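The Sorting Shift
07/02/2025 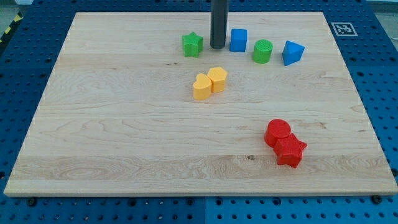 My sister-in-law swears that by the time my knees give out, a machine will be folding my towels, and I took the night job at Closside partly so I could tell her how wrong she was. I'd done twelve years on the packing line at Lindow and I know what hands are for! So there I was at two in the morning with a sandwich, watching a dark gray rod hang over a wooden board and think about a green star. It had eight blocks to worry about, hearts and cubes and so on, and the two yellow ones were snuggled right up against each other like kids on a school bus. "Go on," I told it, out loud. "Pick a friend."

My job was to type in what I wanted and write down what it did. I typed: put the red star with the green star. Easy, right? My nephew could do it with his elbow.

The rod drifted over to the reds and gave the star a nudge. Then it stopped — I swear it looked embarrassed — and came at it again from the other side. I put down the sandwich. I was leaning, you know, the way you lean when you're bowling.

It was try number 167 on my sheet, and I had a kitchen full of dishes at home that no rod on earth was going to touch. I wrote "close" in the little box. Then I erased it, typed the same thing again, and pulled my chair in.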